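The Destbridge Road

The bus from Jolturbridge let me off at the bottom of the hill, and I walked the rest of the way. It was April and the road was still soft at the edges. My aunt had left me the house and 10 acres, plus a letter from a man at Nartey who wanted to buy the spring.

I read the letter again at the gate. He offered $1000 for the water and nothing for the land it came out of. My aunt had written on the back of it in pencil: No. Then, lower down: Ask about Suvgate.

Suvgate was the next farm over. The woman there was splitting kindling when I came up the drive. She didn't stop.

"You're the niece," she said.

I said I was.

"She had it tested every spring. I drove the bottle over for her the last few years. They sent a bill."

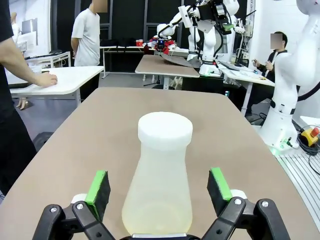
A bottle with a white cap, upright on the table.

She put down the hatchet and went inside for a folder. It held one sheet for each year, the oldest gone brown at the folds. My aunt had underlined the same thing on all of them, the line that said the water was fit to drink. The last bill was for 134 dollars.

"Nartey wants it for the quarry," the woman said. "They don't need to drink it. They need to wash gravel."

"Would it run dry?"

"Mine would. I'm downhill."

I hadn't known that. I looked at the map in the folder and found her well, 280 feet from the fence, with a pencil line running to it from the spring. My aunt had drawn the line and gone over it more than once.

I stayed for soup. We talked about the roof, and who I could get to look at it, and whether the Destbridge school would stay open. When it got dark she lent me a flashlight and the folder.

The house was cold. I lit the stove with the envelope from Nartey and kept the letter -- it had her handwriting on it. Then I ran the kitchen tap until it came clear and filled the kettle.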